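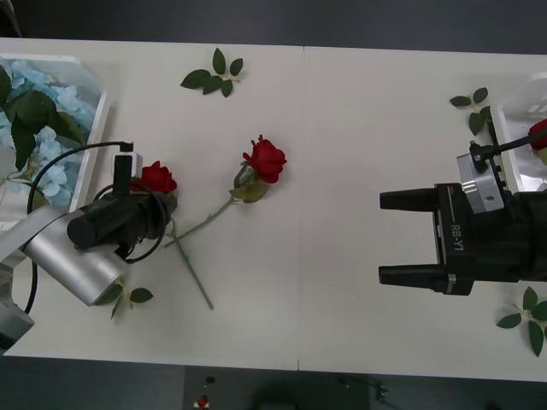
Ekville College, Department of Mechanical Engineering, Student Projects

Teaching two arms to sort flowers by remote control
Project report, 2026-08-16

Our project asked whether a student with no robotics background could teach a two-armed robot to pick up cut flowers, using remote control only. We worked with real roses and hydrangeas. Our supervisor was Gøran Myklebust.

Setup

The two arms reach over a white table from opposite sides, and there is a white tray at each side. The gripper on the right arm carries the label RB-Y1. Roses and leaf sprigs go on the table between the trays. The operator stands behind a screen and moves a pair of hand controllers. The arms copy the motion with a short delay. We called our control program Heso, after the folder it was first saved in, and the name stuck.

Recording

One run starts with the flowers laid out by hand and ends when the operator presses the stop pedal. Joint positions, gripper opening and video are saved together. We recorded 50 runs with 4 operators. Each operator got one practice session before the first saved run. We threw out 7 runs, most of them for lost video. In one the pedal was pressed by accident.

We did not tell operators which rose to take first. Some layouts had the stems crossed, and these took longer. Most people pulled at the rose on top. One operator pushed the lower stem aside first and then picked up, and we asked the others to try the same thing from then on. Runs made before that change are marked in the log.

Problems

Depth was the hardest part. From the screen it is difficult to judge how far the fingers are above the table, and a stem is thin. Operators closed the gripper too high many times in their first runs. We added a second camera view in April and it helped.

Blooms bruise. We set a limit on closing force after the first week, but petals still came off when the gripper took a rose by the head. The instructions now say to grip the stem well below the bloom. Hydrangeas were worse, and we dropped them from the graded task.

Cables need slack. We had to stop twice to reroute one on the left arm.

Results

The model trained on the kept runs was tested on 8 new layouts. It placed every rose in 4 of them. It failed on all the layouts with crossed stems.

Next steps

The Grevumholm group will take over the table this fall. They should record more crossed layouts and keep the stem lengths the same. The log sheets are in the Ekström room, second shelf.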